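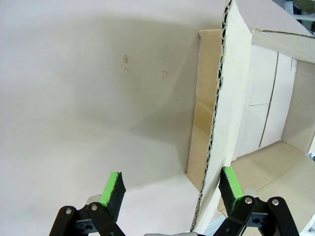 An open cardboard box beside a two-fingered gripper with foam fingertip pads.

Robotic box handling is the opening, filling, closing and flattening of cardboard boxes by machine, outside a fixed packing line. Dedicated carton machines have done this for decades, but only with boxes of known size fed in a known position. Doing the same with a general-purpose arm, at a bench or in a home, remains largely unsolved.

Corrugated board bends, tears and springs back. Flaps seldom rest at the same angle twice, and a thin wall seen edge-on gives a wrist camera little to go on. Shiny tape causes further errors.

Claims

Serska announced in July that its arm could pack up to 700 boxes a day. The figure came from a trial using one size of box, set out by hand -- a detail left out of the announcement. Celeck reported 3000 attempts at closing flaps but did not say how many succeeded. A smaller test at the Rashidi workshop in Arard used 11 kinds of box, several of them already worn, and was stopped early after repeated crushed corners.

Household use

Household use has been promised often and shown rarely. Published videos tend to be sped up, and few include the failed attempts. As of 30 August 2019 none of these systems was on sale for home use.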